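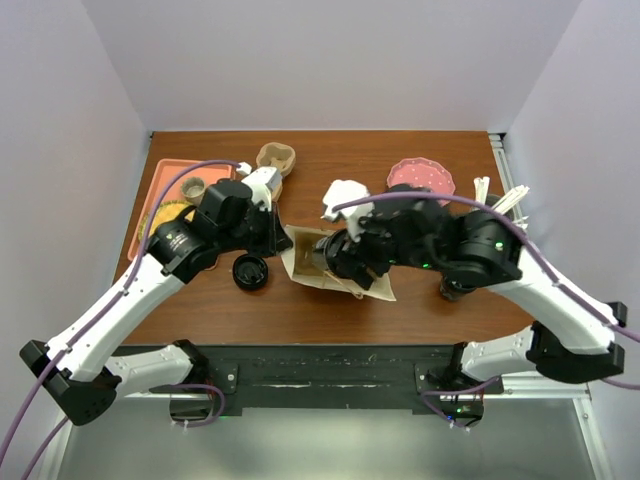
Kitchen and dining items on the tabletop, Stulby workshop.

March 20, 2022. Glaze durability, Drotetow stoneware.

The second firing was completed and the kiln opened by Nelu Sima. Three test tiles were taken from the upper shelf and two from the lower. Crazing was recorded on the lower tiles only. The Tratard glaze was sieved again before use and applied in two coats.

Detergent soak to continue, up to 2000 hours in total. The bath is to be topped up with distilled water and the level entered on the door sheet. Colleagues are asked not to move the rack. Chaimongkol clay samples are expected in April.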